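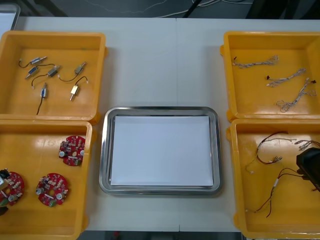

Cell Rules at Pomevville: Frequently Asked Questions
Last updated 3/28/26

We love getting questions about the kitting cell, so keep them coming! Most of these came in from new operators and from our friends at the Maddocks site.

Who do the rules apply to?
Everyone who runs, loads or teaches the cell, visitors included. If you can reach the table, they apply to you.

Can I move a bin a little to make loading easier?
Please don't. Taught positions assume every bin is where the setup sheet puts it. If a spot is awkward, write it up and we'll reteach it together — we've done this for two shifts already and the layout is much better for it.

Do all part types get the same grip force?
They don't. Solenoids take a firm grip on the metal body, never on the wires. Harnesses are held by the connector. Round boards have their own program, capped at 40 percent of the gripper's rated force, and the fingers must stay off the capacitors and terminal blocks.

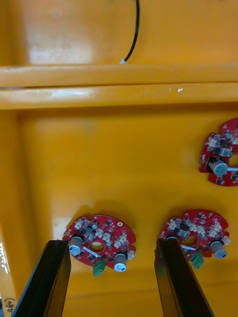
How often should the finger pads be checked?
At the start of every shift, and again after 600 picks. Wipe them with a dry lint-free cloth, look for nicks, and swap both pads even if only one is worn.

Can I reach in while the arm is paused?
No. Pause is a program state and the arm can start again from it. Press the stop, wait for the light, then reach. It adds seconds and it's a great habit to have.

What about static?
Wrist strap on before you touch any board, and leave it on until you step away. Test the strap at the Stendico station by the door and initial form 321.

I have an idea for a better rule. Where does it go?
Straight to Chia-hao Yeh, who keeps this page and really does read everything. The next full review is in May, but small fixes go in all the time — the connector grip rule came from an operator in her first week!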